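Home Reports Price Tracker Subscribe Contact

Search this site Go

Drukari Shelf Price Tracker – household edition

Last updated: June 10, 2022

Shops like to blame the supplier, and suppliers like to blame the pound. The Drukari tracker records what 19 everyday goods cost at the till, so you can check the excuse against the receipt.

Don't expect miracles. Most price trackers promise to "beat inflation", and I have yet to meet one that took a penny off the rice. Ours tells you when a rise came before the shortage it was blamed on. What you do with that is your business.

Prices are gathered in two towns, Skorico and Stonar, every 15 days. That is thin coverage and we say so on each sheet. Parveen Navaratnam checks the entries; Tharindu Sivakumar argues with her about cooking oil.

Supplied as: printed sheet or spreadsheet
Licence: two users per household or shop
Not included: forecasts – we don't trust anyone's, ours least of all

Traders may quote the figures. Tanvir Wijesinghe handles complaints from those who feel singled out, and he gets plenty.

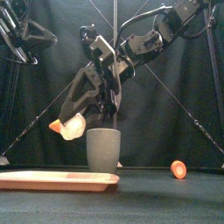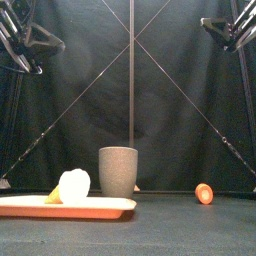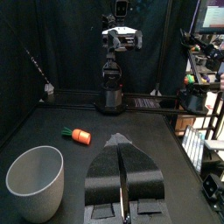
Three views of the robot grippers at the workspace.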